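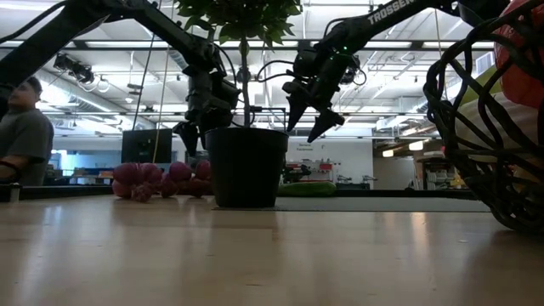

The potted plant on its gray mat

Reading time: 5 min

So, you clicked on "About us." Hi! Pull up a chair, because I'm the kind of person who can't answer "so what do you do?" in under ten minutes, and you've asked.

I run Vandwood, a small record label and mail-order shop for instrumental music. Beats, mostly. Also some dusty jazz-leaning stuff, a couple of ambient records, and one album of solo organ that I still think is the best thing we've put out (it has sold the fewest copies of anything in the catalog, so take my taste with a grain of salt).

The label started because I had a crate full of demo tapes from people I'd met at shows and no good way to make anyone else listen to them. I'd dub copies for friends, they'd dub copies for their friends, and after a while strangers were writing to me asking where they could buy the thing. You couldn't buy the thing! There was no thing. So on 2004-11-27 I filled out the business license form at my kitchen table, wrote "Vandwood" in the box for the name, and ordered 50 CD-Rs with paper sleeves. Vandwood was the name stamped on the side of my grandmother's upright piano stool. I've never found out whether it was a company or just somebody's initials gone wrong.

The first release was the Rallau EP. If you've got one of the originals with the hand-numbered sleeve, please hang on to it, and please forgive the numbering, which I did late at night and which includes at least one number twice. Rallau is a duo, they play everything live into a four-track, and the second side still has the sound of a bus going by that we all agreed to leave in. We've since put it on proper vinyl, in a run of 1,000, and the bus sounds amazing.

What we put out

Our catalog is up to 32 releases now. I don't have a grand theory about what belongs on the label. If I play something in the car and then sit in the driveway until it's done, I write to whoever made it. That's the whole process. People ask me for submission guidelines, so I'll try to be a little more useful:

Send me no more than 5 tracks. Finished or nearly finished, please – I love a sketch, but I can't tell from a forty-second loop what you'd do with a full side of a record. Tell me what you want the first song to be. You don't need a bio or a press photo, and you really don't need to tell me which famous producer you sound like. Instrumentals only, though a bit of chopped-up voice here and there is fine. I listen to everything, but I'm slow, and February is always a mess because that's when I do inventory and taxes in the same miserable two weeks. If you haven't heard from me by spring, write again. I won't be annoyed.

On money, because people are shy about asking: we split everything down the middle after costs. The artist keeps the masters. I send a statement twice a year with every pressing bill and every postage receipt on it, so you can see exactly where it all went (postage, it all went to postage). If a record loses money, that's my problem and you don't owe me anything. A few people have told me this is a terrible way to run a business. They may be right, but I've slept fine.

The Nillora series

This is the one I get the most mail about, so it gets its own section. Nillora is our subscription series. You sign up, and four times a year a seven-inch shows up in your mailbox with one new piece of music on each side. You don't get to know who it's by until you open it. Sometimes it's somebody from the label, sometimes it's a person who has never released a note before. We had one that was two versions of the same beat made by people who'd never met, and I still can't pick a favorite.

The sleeves are all the same plain card with a different color of ink each time. Yes, I know they're hard to tell apart on a shelf. Several of you have written to say so. I like them that way, sorry!

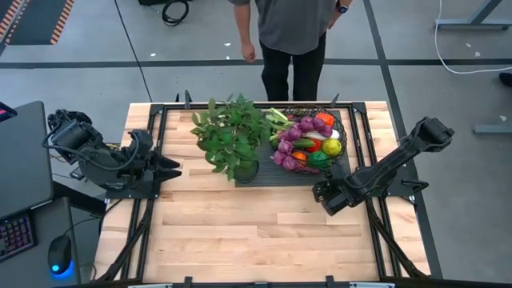
Green leaves and a basket of vegetables on the long table

The shop

A good chunk of what we sell isn't ours. I stock records from other small labels that I'd want to find in a shop if I walked into one, and the biggest part of that is the Bisht back catalog. Bisht was a cassette label that did a string of beat tapes with the strangest, warmest low end you'll ever hear. When they stopped, they had boxes left over and I had a closet. Everything you see in the Bisht section is original stock, and when a title is gone I take it off the page.

We also carry blank tapes, inner sleeves, and cleaning brushes. No turntables. I tried turntables for one summer and the returns nearly finished me off.

Used records come and go. I grade them by playing them, both sides, all the way through, which is slow but it means that when I say "light crackle on the intro" I really do mean just the intro. If I've missed something, tell me and I'll refund you. You don't have to send it back unless it's something rare, in which case I'd like to hear the skip for myself.

Things people ask

Do you do digital? Yes, for everything of ours where the artist is okay with it. Buy the vinyl and the download is included. The Rallau EP is vinyl only at the band's request, so please stop asking me to slip you the files. You know who you are.

Can I use one of your beats in my video, podcast, or mixtape? Write and ask. I pass it along to the artist and they decide. For free mixtapes the answer has nearly always been yes. For commercials it depends on the commercial.

Do you ship overseas? I do, and I pack records like they're going to be dropped off a roof. Please check what your own customs office charges before you order, as I can't mark things as gifts.

Will you repress something that's sold out? Maybe. If enough of you want it and the artist wants it, I'll get a quote from the plant and put up a preorder. I don't like charging people before I know a record is really happening, so your card isn't touched until the test pressing has been approved.

Can I visit? We don't keep shop hours, but local folks can choose pickup at checkout and I'll email you a time. Bring a bag.

I think that's most of it. If you've read this far you'd probably like the organ record.

Get new releases in your inbox! Enter your email address to join the Vandwood newsletter. Unsubscribe at any time.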